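Tikero Seed Library – progress report to the Minari Fund

Report date: July 30, 2020
Period covered: the second half of the grant year to date
Grant purpose: to collect, clean, store and lend locally grown vegetable seed

1. Summary

The seed library has carried on through the spring and early summer, though with a different pattern of work from the one in our application. The lending desk at Zarura Hall closed in March and has not reopened. Lending moved to post in April. We have now sent out 522 packets, against a full-year target of 600, and expect to pass the target in the autumn.

The catalogue stands at 331 entries. Germination testing is behind. Spending is under budget on room hire and over budget on postage and envelopes.

2. Lending

Before the closure, members came to the desk, chose up to five packets and signed for them. By post, they fill in a form on the website or ring and leave a message. Orders are packed on Mondays. The most requested crops have been climbing French beans, lettuce, kale and tomatoes, in that order. We ran out of two of the bean varieties in the first fortnight and limited the rest to one packet per household.

Demand was well above what we had planned for in those first weeks. Many of the requests came from people who had never grown vegetables before, and we rewrote the growing notes to suit them. The old notes assumed that readers knew what pricking out meant. The new ones run to one side of paper for each crop.

Membership has gone up to 256 households. We do not yet know how many will return seed at the end of the season. Returns in a normal year come from fewer than half of borrowers, and we would expect a lower share from first-time growers – beans and peas excepted, as these are easy to save.

3. Storage and sorting

The main stock is kept in sealed jars in the cold store at Tlapale Farm, under the same arrangement as last year. Temperature readings were taken weekly apart from three weeks in April when the farm was closed to visitors. The readings on either side of the gap were within range.

Small lots, mainly tomato, pepper and herb seed, are being moved out of paper envelopes and into lidded boxes with compartments. The envelopes were taking up too much room and the labels came off. Each compartment takes one variety, and a numbered sheet goes with the box.

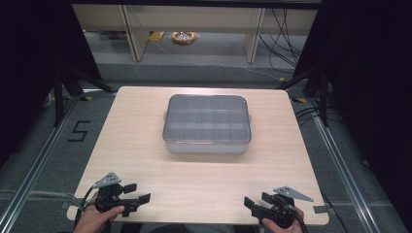

Divided storage box with lid, 15 compartments.

The move is finished for tomatoes and peppers. Herbs are still to do. We had budgeted for wooden drawers and have not bought them. We would like to put that money towards postage, and ask for the Fund's agreement to this (see section 6).

4. Germination testing

The plan was to test every lot more than three years old by the end of June. This has not been met. Testing needs a warm room and someone to check trays daily, and we had neither while the hall was shut. Testing began again in people's homes in late May, using damp kitchen paper.

Results so far are good for brassicas and poor for parsnip and onion, as expected at that age. Any lot giving less than 50 per cent has been withdrawn from lending. Leek and carrot have not been started.
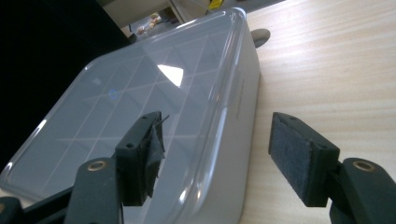
The lid of a storage box from above.

5. Growing-out plots

We have 2 plots at Tlapale Farm this year instead of the four proposed. The remaining two could not be dug in time. The broad beans set well and are drying on the plant. A squash trial was lost to slugs in May and will be repeated. The leeks left for seed are now in flower and have been staked.

6. Money

Room hire is underspent because of the closure. Postage has already passed the full-year figure. With the drawer money moved across, the budget would balance without any further call on the Fund. A full statement is attached separately.

7. Next six months

– Finish the herb boxes and update the catalogue
– Test leek and carrot lots by the end of October
– Send members a leaflet on saving bean and tomato seed, in August
– Agree a date with Zarura Hall for reopening the desk, if the rules allow
– Dig the two remaining plots over the winter

The next report is due in January.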